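Lornmont Street Users' Group
Notes from the meeting on 11th October, upstairs at the library

I said I'd do the minutes this time, so blame me for the spelling. Dirk De Bruijn was in the chair, Joonas Juntunen had the maps, and there were nine of us once the late bus had turned up (which rather proved one of the points we were there to make!). The June notes were agreed after I'd put right the name of the street with the loading bay. It's Brasard Lane, not Brasard Road, sorry.

Bus stop on Stondonon Road

Most of the evening went on this. The council wants to move the stop outside the chemist to the far side of the junction so that buses don't hold up the right-turn lane. Joonas had paced it out and makes it 901 steps from the sheltered flats to the new spot, and there's a crossing with a very short green man on the way. I said I'd sooner see the right-turn lane go. Dirk thought we'd get further asking for a longer green man first, and we went back and forth on that for a good while – quite cheerfully, I should say. In the end six were for asking for both and three were for the crossing only. I'm to draft the letter and send it round before it goes.
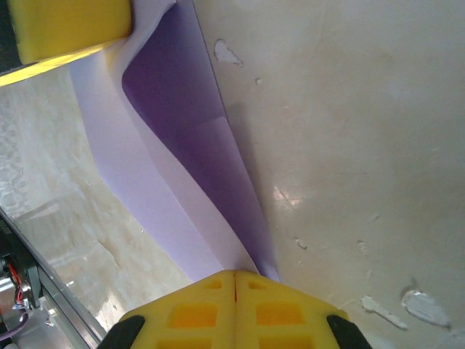 The other thing with the stop is the shelter. The plan shows a pole and a flag and nothing else, and several of us felt strongly that if people are being asked to walk further they ought to have a seat when they get there. That's going in the letter too.

Number 8 bus

Last one back from the station is still leaving before the late train gets in. Joonas has written to Lambrechts, who run it, and had a polite reply saying the timetable is under review. He'll write again. I offered to stand at the station one evening and ask people whether they'd use a later bus, and Dirk said he'd come with me if it was dry.

Brasard Lane loading bay

Vans are still parking across the dropped kerb. We don't want to fall out with the shops, so Dirk will go in and have a chat with them before we ask for bollards. I did say he said the same in June. He's promised.

Leaflets

Agreed to print 1000 for the streets nearest the stop, one side only, with the council's closing date in big letters. Joonas will do the map. I've got the wording half done and will finish it this weekend, and anyone who can take a street or two, please let me know which.

Any other business

The clock at the bus station is wrong again. Dirk has the number to ring.

Next meeting same room, usual time. Joonas to bring the key back to the front desk, as I went home with it last time.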